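Hekov Trunk Organizer, Long-Term Review
Posted by Yetunde Dauda

I drive a twelve-year-old wagon, and I love that car more than is reasonable, but the cargo area has always been a disgrace. Anything I put back there ends up somewhere else by the second corner. My cousin Etornam Ayaaba got tired of hearing a jug of washer fluid roll around behind us and told me to buy the Hekov, the folding one with the stiff floor, and I finally did in December.

It cost me $79 (there's a smaller size for less, but I'd skip it unless you drive a hatchback). It arrives flat, and you pull the sides up, drop the floor panels in and clip the dividers wherever you like. I had it standing up in the driveway before my coffee was finished!

What I keep in it

Jumper cables, a tire inflator, the washer fluid (finally upright), a blanket, and whatever else has wandered out to the car that month. The dividers move easily enough, so when I have groceries I just pull one out and make a bigger bay.
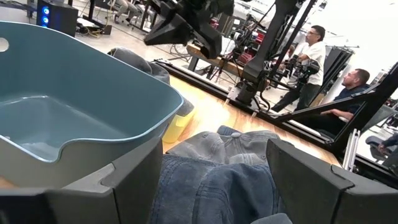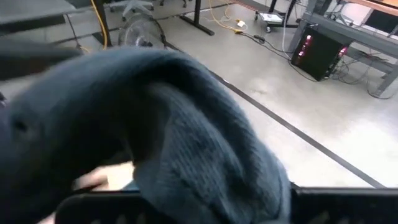 How it holds up on the road

Very well, I'm happy to say. The base has grippy strips underneath and two straps that hook to the tie-down loops, and with the straps on it simply stays put. I took it 212 miles to Bernice Nyarko's place, the last stretch on a gravel road that would shake your teeth out, and when I opened the tailgate everything was where I'd left it. Without the straps it does creep forward if you brake hard, so please use them.

The fabric sides are thicker than the ones on my old Jumanby, which sagged in its first summer. I've had the Hekov for 6 months now and the corners are still square. Bernice's dog slept against it all the way home and the hair brushed right off.

What I'd change

The handles are too short. With a full load you end up carrying it with your knuckles pressed into the sides, and I have small hands, so I can't imagine what it's like for somebody bigger. The floor panels also squeak on cold mornings, a little plasticky chirp over every bump (I put a bit of felt underneath and that took care of it). And the lid is sold separately, which I think is cheeky at this price.

Would I buy it again? Yes, in the gray, and I'd order the lid at the same time to save on shipping.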